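[gromerum-users] Re: Nightly dump takes longer than the backup window
From: Loubna Berrada
Date: Friday, May 8, 2026

Replying to the list with the config details that were asked for off-list. Quoted message is trimmed to the relevant parts. 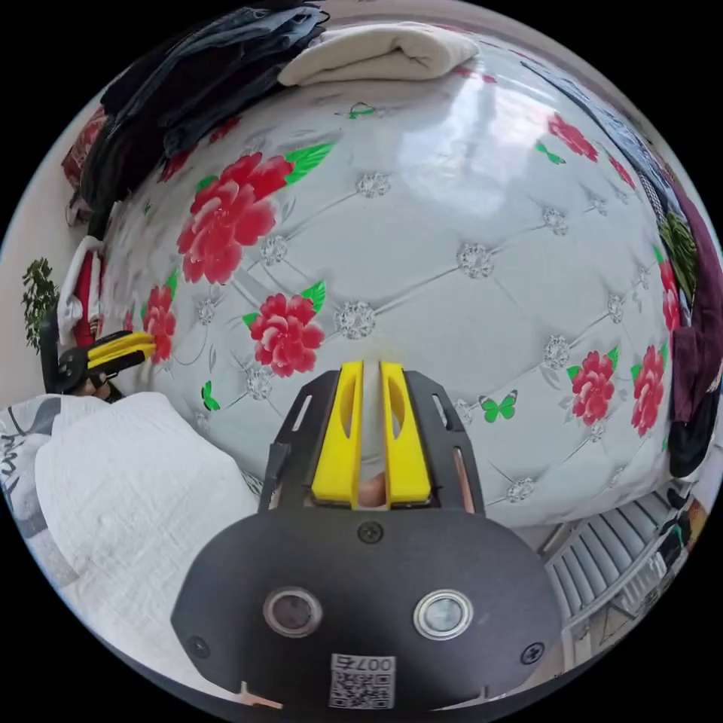

1. Original question

> We run Gromerum on one host with a single attached volume. The nightly
> dump starts at 01:00 and used to be done before the report jobs at 03:00.
> Since January it has been running past 03:00 and the reports now queue
> behind it. The database has grown, but not by that much.
>
> The dump is one gzip stream written to the same volume as the data files.
> CPU shows one core at full load and the rest idle. Disk wait is low for
> the first hour and then climbs.
>
> Is there a supported way to dump tables in parallel, or do we have to
> split the job by hand? Also, does a restore need the same number of
> workers as the dump?
>
> I would like to avoid an upgrade before summer if possible.

2. Compression

One core at full load with low disk wait means gzip is the limit for the first hour. We had the same pattern on Larnach, which holds our order history. Uncompressed, the dump is some 900 GB. With the default gzip level it took 139 minutes. Changing nothing except the compressor (zstd, level 3, four threads) brought it down to 70 minutes. Output size went up slightly. I did not keep the exact figure.

Settings in the dump profile:

compressor = zstd
compress_level = 3
compress_threads = 4

If compress_threads is left out it defaults to 1, and you will see very little of the gain. The manual lists the option under "archive" and not under "dump", so it is easy to miss.

3. Parallel workers

Yes, it is supported. Set the output format to directory and then set workers. The single-file format ignores workers without a warning. I consider that a bug and it is in the tracker, but I would not wait for it.

format = directory
workers = 4
snapshot = shared

Keep snapshot = shared. With snapshot = each, every worker opens its own transaction, and the tables in the dump will not be consistent with each other if anything writes during the run. It will still restore cleanly unless a foreign key happens to catch the mismatch, so a test restore does not prove that the setting is right.

On Larnach, four workers plus zstd finished in 38 minutes. Going to eight made it slower. Two tables hold most of the rows, and a table is never split between workers, so the floor is the time for the largest table. Partitioned tables are handled one partition per worker, which helps if you already have them. I would not partition just for the dump.

Note that workers and compress_threads multiply. With four of each you can have 16 busy threads. On a smaller host set compress_threads = 1 and let the workers supply the parallelism.

4. Where the dump is written

The climb in disk wait after the first hour is probably a separate problem. You are reading from and writing to the same volume, and once the small tables are done the reads become long and sequential and compete with the writes. Check the write cache on the volume as well. If you can mount anything else, even a slow disk, write there first and copy it off later. We write to a scratch disk and Omix picks it up from there at 04:00.

If the single volume has to stay, io_limit will keep the dump from starving the report jobs. It makes the dump itself longer.

5. Restore

The worker count is independent. A dump made with four workers can be restored with one or with ten. Indexes are built after the data load, and that stage takes most of the memory, so lower the workers on a small test machine. The directory has to be complete, including toc.dat. Lahlou (our staging host) once had a partial copy without it, and the restore tool stopped with "unknown archive format", which sent us looking in the wrong place.

6. Versions

All of the above is on the current stable branch. The previous branch has workers and format = directory, but no zstd. If you cannot upgrade before summer, use the parallel dump with gzip at level 1 and measure again.

Could you post the output of "gromerum dump --plan" and the sizes of your five largest tables? With those it should be clear whether more than two workers will do anything for you.

Loubna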